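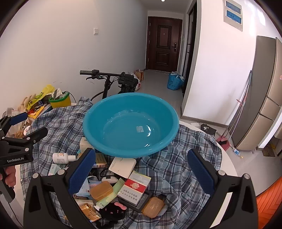

Tabletop clearing task: mixed small goods, one basin, a pair of hand-held grippers.

Rornex 4 review: automatic session checking for hand-held gripper work

Rornex 4 is a scheduling and checking package from Hukoron. It issues tasks to people who record with hand-held grippers, checks each recording as it comes in, and decides whether the take is kept or repeated. The Sudthorpe crew ran it through February on household pick-and-place work. This review covers the software only. The grippers were already in service and were not changed for the trial.

Setup
Installation on the crew laptop took one morning. Task sheets import from a spreadsheet, but column names must match the template exactly and the error message does not say which one failed. Object lists can be written per home. Wahyudi Menon entered ours by category (cartons, bottles, pouches, soft goods) and that was detailed enough for the checker to work with.

Checking
Before the trial, Kurniawati Tambunan reviewed every take by eye at the end of the shift. Rornex now passes or flags each take on site. Of 528 takes in the trial, it flagged 152. Most of the flags Kurniawati agreed with: a hand across the lens, a start pose outside the limits, a drop with no second attempt. The disputed ones were mainly soft packaging.

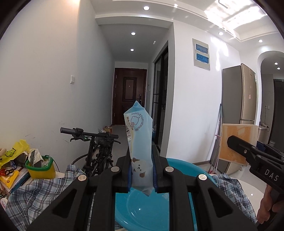
A flexible pouch changes outline when the fingers close, and the checker tends to read that as a slip. Raising the deformation tolerance one step removed most of the false flags. Raising it further let real slips through on boxes, and the setting cannot be made per object. That is the main technical fault in this version.

Clutter was handled better than expected. Overlapping items caused few wrong flags as long as the target was named in the task sheet.

Effect on the crew
Repeats now happen while the table is still laid out, so return visits to a home have dropped. The end-of-shift review is gone for passed takes. Kurniawati's job has moved to settling disputes and writing task sheets, which she rates as better work but less predictable in length.

Operators report a different result. Under the old routine they picked the order of objects themselves and took a break when a pile was finished. Rornex issues the next object as soon as a take is passed. Danang Yeoh had sore forearms by the second week. We set a forced pause in the scheduler; it is off by default and sits under Advanced, Timing. Azlan Liem also asked that flag counts per operator be hidden from the shared screen. This can be done, but only by an administrator, and the setting reverted after an update.

Training time for a new operator is shorter. Immediate flags teach the start pose faster than a written guide did.

Verdict
Good checking on rigid items, adequate on soft ones after tuning. Buy it if return visits are your largest cost. Set the pause and the screen permissions before the first shift, and keep one experienced reviewer on disputes.

Rating: 4 out of 5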